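CPU socket

A CPU socket is the part of a computer motherboard that holds the processor and connects it to the rest of the board. It lets a processor be fitted or replaced without soldering. Sockets are found in most desktop computers and servers. Small portable machines more often have the processor soldered in place.

Contact types

In a pin grid array, the pins are on the processor and fit into holes in the socket. In a land grid array, the processor has flat pads and the springy contacts are in the socket. Bent pins are therefore a fault of the processor in the first type and of the motherboard in the second. 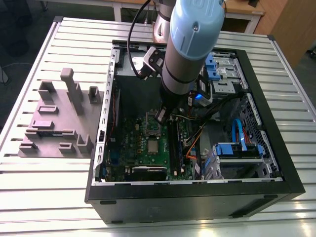

A square CPU seated in its socket on a green motherboard.

Retention

Early pin grid sockets had no lever and held the processor by friction alone. Removing a chip with more than 200 pins took considerable force and often bent some of them. Zero insertion force sockets solved this with a lever that opens and closes the contacts. Land grid sockets use a hinged metal frame that presses the processor onto the contacts when a lever is lowered. Uneven pressure can bend the board slightly and leave some contacts with a poor connection, a fault that may show up as missing memory. 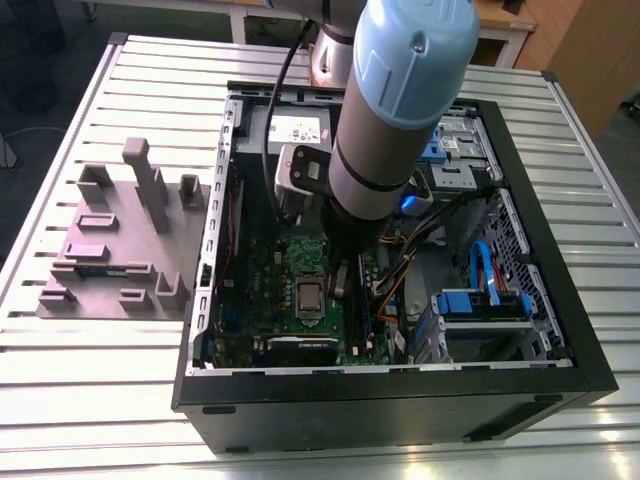
Open mid-tower case lying on its side.

Compatibility

A processor must match the socket in contact count, layout and keying. A mechanical match does not ensure that the parts will work together, as the chipset, power circuits and firmware must also support the processor. The Rallico board maker kept one socket through 4 generations of boards, but the first of these could not start the last processors without a firmware update. The Zorum series used the same contact count with different power assignments and moved the keying notches to prevent mixing.
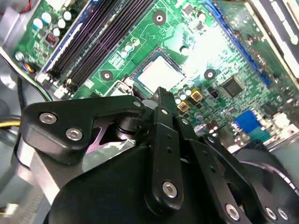 Yakubu, writing on the article's discussion page, objected that the notches on the Zorum series were moved one revision later than the power assignments, and that the two changes should be listed separately. The entry in the Botusside hardware index gives a single date for both.

Service and wear

Sockets are rated for a limited number of insertions, which is low for land grid types. Contacts should not be touched, and a plastic cover is normally fitted when no processor is installed. Thermal paste that reaches the contacts is removed with a solvent that leaves no residue.

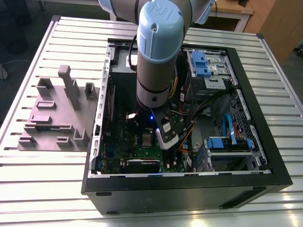 Desktop tower with its open side facing up and the motherboard exposed.

See also: Chipset; Heat spreader; Motherboard; Thermal paste

Last edited 7/7/22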